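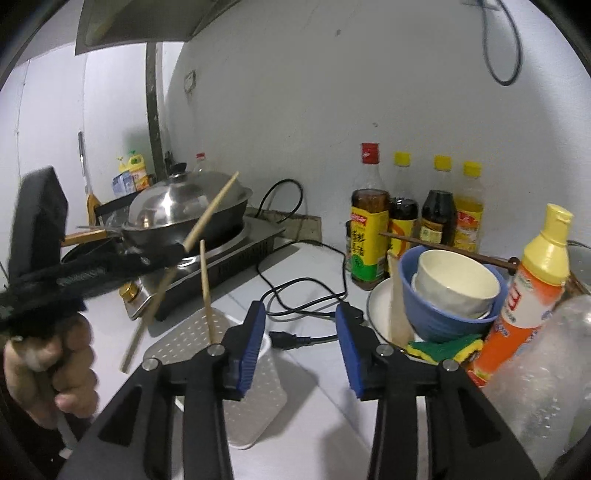
October 31, 2018. Jumis kitchen, chopstick task.

Second day on chopsticks into the basket. One stick per pickup, handheld grippers only, two people at the counter. Total for the task is now 211 episodes, of which 152 are usable after the first pass. Most of the rejects are starts where the gripper was already closed when recording began. Please open fully and hold still for a moment before you move. The Perik trimming script looks for that still moment and throws out the episode if it doesn't find one.

Leave the stove, the lidded wok and the sauce bottles on the counter. We talked about clearing everything and I'm against it. The Guthrie set was recorded on a bare table and the policy trained on it got lost as soon as there was a bowl nearby. The cords can stay too, as long as they don't catch on a finger.

Grip height is still all over the place. Some of us take the stick near the middle, others close to one end. Both are fine for the data, but write down which one you were doing, in the notes column and not in the file name.
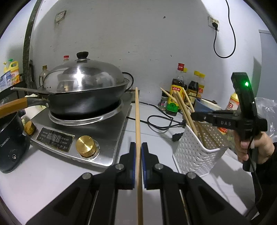 The sticks are the harder part for labeling. They are thin and pale, the basket is white and full of small holes, and the wall is nearly white as well. The Jitex tracker drops the tip whenever it passes in front of the wall. I went through episode 1942 by hand (numbering carries over from the older tasks) and had to fix the tip position in around 4 places. Slower approach helps a bit. Darker sticks would help more, but then we'd have a set that only knows dark sticks.

When both grippers are working over the basket, agree out loud who goes in first. Two of today's rejects were grippers bumping.

To do:
Move the basket between runs, a hand's width is enough.
Record some with the basket empty at the start.
Check the clock offset between the two grippers before the next session.
Ask whether the January training run needs the rejects kept. Until I hear back I'm not deleting any.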